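Imprimer cette page
Envoyer par e-mail

La cellule de Skeselum

Je m'occupais de la cellule de simulation chez Gavex depuis le mois de juillet, et j'avais pris l'habitude, en arrivant, de dire bonjour au bras blanc avant même d'ôter mon manteau. Ce matin-là, il tenait sa petite pièce verte toute bosselée sous la pince, au milieu de son grand ciel d'ardoise, et je me suis dit qu'il avait l'air d'attendre son café.
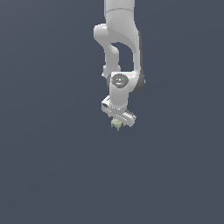

La veille, j'avais repris les réglages de l'effort de serrage, que l'ancienne équipe de Ginness avait laissés à 100, la pauvre bête ! Je suis descendue à 6, puis à 3, doucement, comme on apprivoise un chat, en relisant à chaque essai le vieux cahier Chaudhary et ses pages tachées de thé. Ensuite j'ai rapproché la vue, tout contre la pièce, pour chercher entre les facettes vertes si les doigts se posaient comme je le voulais – et j'y suis restée bien plus longtemps que nécessaire. 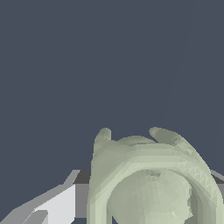
Le soir

J'ai enregistré les valeurs, rangé le cahier et éteint 2 écrans. J'ai laissé le troisième allumé, pour qu'il ne passe pas la nuit dans le noir.

Imprimer | Envoyer par e-mail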